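Section 2. Setting Up Your Storkwood Bread Box

Before you start
Peel off the packing tape and check that you have the base and the domed lid. If either is missing or cracked, call Ploneck customer service and give model number 966.

Washing
1. Lift the lid straight up and set it aside.
2. Wash the lid and base by hand in warm water with a little dish soap.
3. Rinse both parts and dry them with a soft towel. Get into the corners of the base — crumbs and water collect there.
Note: Leave the lid off for 2 hours before the first use.
Caution: Do not use scouring pads. They dull the finish on the dome.

Choosing a place
4. Pick a flat table or counter out of direct sun.
5. Keep the box at least 9 inches from a stove, toaster or radiator.
6. Put a cloth under the base if the tabletop scratches easily.
Caution: Do not put the box or lid in an oven, even at 200 degrees.

Loading
7. Let fresh bread cool completely.
8. Place the loaf in the base with the cut end facing a side wall.
9. Lower the lid until its rim sits level on the base all the way around. Do not press on the top of the dome.

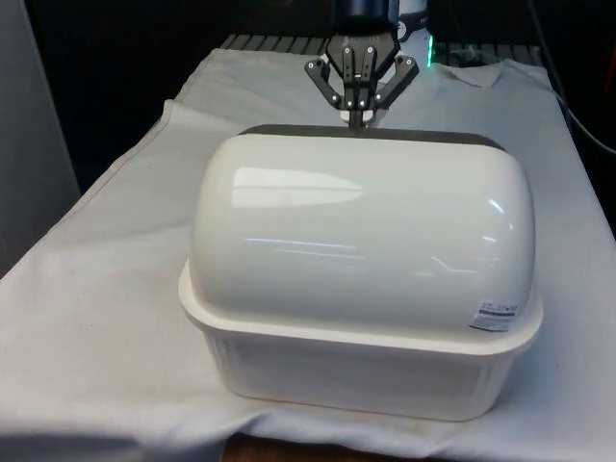 Can I keep bread in its paper bag inside the box?
Leave crusty loaves in the paper and fold the end under. Take soft sandwich bread out of paper, or it will dry out along the cut side.

Weekly care
10. Empty the box and shake out the crumbs.
11. Wipe the inside with a damp cloth, then dry it.
12. If you find mold, throw out all the bread and wash both parts — lid and base — before using the box again.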